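The gauge at Brurkov read 136 centimeters when Mahmoud Fahmy signed for the night shift. He wrote the figure in the log, then the time, 17 minutes past six, then his initials. The previous entry gave the same level. So did the one before it.

The river had risen all week at Michalík, upstream. Litance, downstream, reported the lower meadow under water. A level that held steady between the two meant a blocked intake pipe or a stuck float. Fahmy took the long rod and the lamp and went down to the stilling well.

The float moved freely. He lifted it, let it settle, and lifted it again. The pen upstairs would have drawn two small peaks. He pushed the rod into the intake until it met the grate and felt no silt.

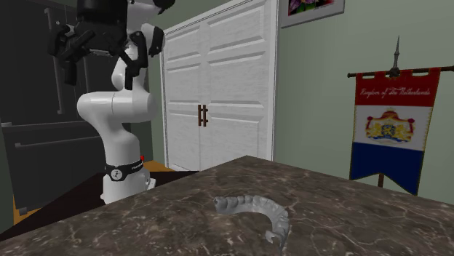
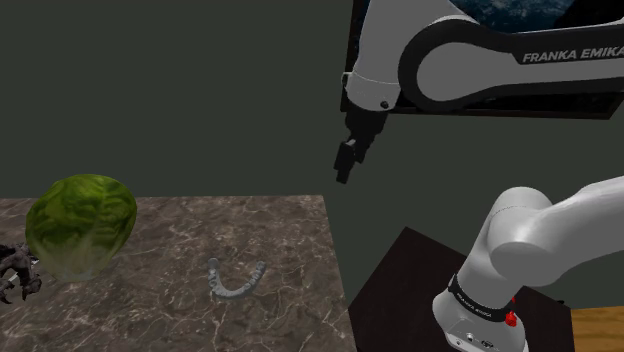

**Kendar Writers' Circle, Short Fiction Group**

He climbed back to the hut and checked the chart. There were no peaks. The line ran flat across the paper, as it had since the drum was changed in November.

The cable from the float passed over a pulley and through a hole in the floor. He followed it with the lamp. It was tight and recently greased. At the recorder end it was clamped to the pen arm by a brass screw, and the screw was turned fully home. He set his thumb on the cable and pulled. The pen arm did not move.

Fahmy opened the log at the first page. It began with entry 2153, carried over from an older book. The hand was neat, the initials were his, and the level was 136. He had been posted to Brurkov for 11 days.

The telephone rang. It was Litance, asking for the evening reading.

Outside, the water had reached the second step. He looked at the chart, then at the log, and gave them the number.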